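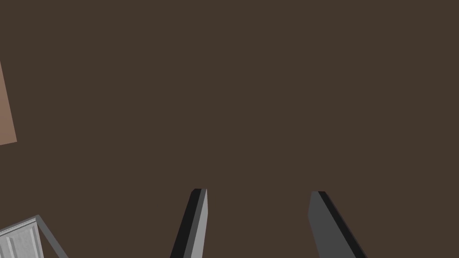

Isla Tipoki wrote in to ask if you can stain over old wax, and her table came out blotchy when she tried. Yep, wax is the culprit! Get it all off first.

Home Projects Paint & Stain Contact

I wipe mine down with mineral spirits, let it dry overnight, then sand with 100 grit (go with the grain, please). Vacuum up the dust and brush on a thin coat of dark brown. Thin! I got greedy in August and had to redo the whole top. 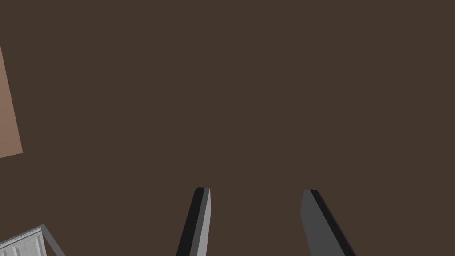

Plain dark brown, no grain showing.

Give it 3 coats if you like it really deep, and wipe off the extra each time before it gets tacky.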